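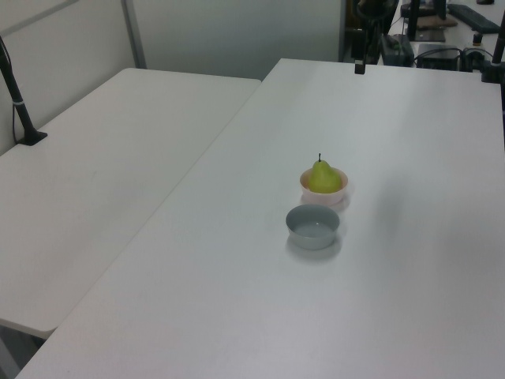 Kiran Kandpal wrote on the Lullville shop list:

> I read your notes on the arm and I think you are chasing the wrong
> problem. If it drops fruit one time in three, I would look at the
> wrist servo before touching the software again. Mine had enough
> play in the horn that the fingers closed a little lower every run.
> Also, what are you using for test objects now? The foam blocks
> told me nothing.

Kiran,

I checked the wrist last night. There is play in it, less than I expected. I put in a new horn with a longer screw and thread locker, then ran the same routine again: pick up the pear, put it in the other bowl, go back to home. Out of 20 tries it made 13. Before the new horn it was 11, so I would not call that a fix yet.

Of the seven misses, 3 were the fingers touching the stem on the way down. Another 3 were slips when the arm started to lift. The last one was my fault, I had bumped the table and not redone the calibration.

For the stem I am going to bring the arm in from the side and grip lower on the neck. The bowl rim limits how low I can go, so the side approach has to stop above it. For the slips I have some silicone tape to put over the printed pads. If anyone on the list has tried bicycle inner tube for this, let me know how long it lasted.

Test objects: I gave up on the foam too. The pink bowl and the gray-blue one are easy to tell apart in the camera view, and a pear is lopsided enough to show up a bad grip.

The config is in the Alva folder on the shop drive. Please don't edit the one marked June, it is the old geometry and I still need it to compare.

Can I keep the bench clamps until the next open night?

Mohit Garg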